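Goko: a word list for sewing and mending terms

README, version 2

Goko is a list of 1068 terms that people use when they sew, mend and knit by hand. I started it when I was translating a mending booklet and could not find the right English word for a simple stitch. Every dictionary gave me a different answer, and two of them gave me a word for upholstery. 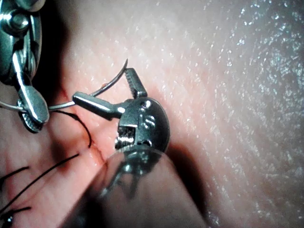
2 min read

What is in the list

Each entry has the term, a short meaning in plain English, one sentence where the term is used, and a note if the word changes between American and British use. For example, "basting" and "tacking" are both in the list and they point to each other. The same is done for "muslin" and "toile", which caused me much trouble in the first version.

The list is one text file. The columns are separated by tabs, and the first row has the column names: term, meaning, sentence, region, source. The text is saved as UTF-8. If you open it in a spreadsheet program, please choose tab as the separator, or the sentences with commas will break into pieces.

Where the terms come from

Most of the terms come from three places. The first is the Ovard pattern sheets, which were given to me as paper copies and typed by hand. The second is the Nekeck mending forum, where I asked the members before I used their words. The third is the Kárason notebook, a handwritten book of stitches and darning methods. From this notebook I took 253 terms — it was slow work, as the writer used her own short forms.

The column "source" tells you which of these an entry belongs to. Where I wrote the sentence myself, the column says "own".

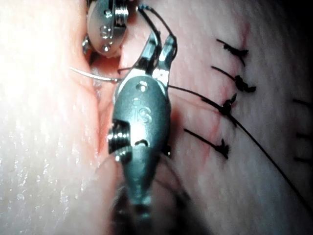

I tried to keep the meanings short, with the goal that a beginner can read one without looking up three other words. This was not always possible. "Selvage" needs the word "warp", and "warp" needs the word "weft", so these entries are longer than I like.

Known problems

Knitting is weaker than sewing. There are few terms for lace knitting and almost nothing for machine knitting. Some names for darning stitches appear twice with small differences in spelling, for example with and without a hyphen. I left both, so a search will find either one.

The region column is empty for many entries from the notebook. An empty field means I don't know, it does not mean the word is used everywhere.

How to send a correction

Open an issue with the term in the title and write what should change. If you know a book or a pattern where the word is used, please name it. I read the issues in the evening, and a reply can take some weeks in August.

License

You may copy, change and share the list, also in paid work, if you keep the source column. The Ovard sheets themselves are not included here.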